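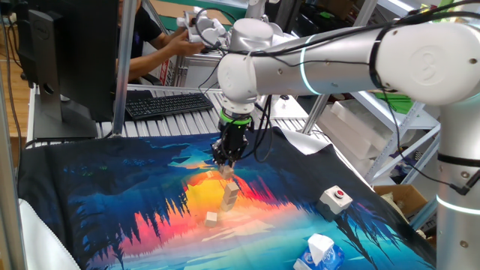

Los bloques de madera sobre el tapete del bosque al atardecer.

Tapetes estampados: vuelve el modelo del bosque

En mayo volvemos a tener en el taller de Okus el tapete de tela con el paisaje nocturno: cielo azul marino, pinos negros y una puesta de sol amarilla y naranja que se refleja en el agua. El año pasado se agotaron los 30 que encargamos, y esta vez la tirada será de 276 unidades.

Es una tela grande, pensada para cubrir una mesa de trabajo o de juego. Si llega con arrugas del embalaje, basta con plancharla del revés a temperatura baja — nunca sobre el dibujo. Conviene dejar que cuelgue un poco por el borde delantero. 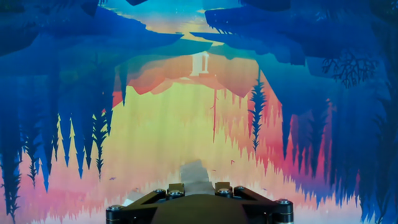 Detalle del estampado: árboles, azules y el resplandor del centro.

Los bloques de madera sin pintar se venden aparte, en bolsas de siete. Sobre los colores del sol se ven bien, y para los más pequeños recomendamos empezar con torres de dos.

Las reservas se hacen en el mostrador de Kunero o por correo, indicando la dirección de entrega. Los pedidos anteriores al 14 de marzo de 2019 ya están confirmados.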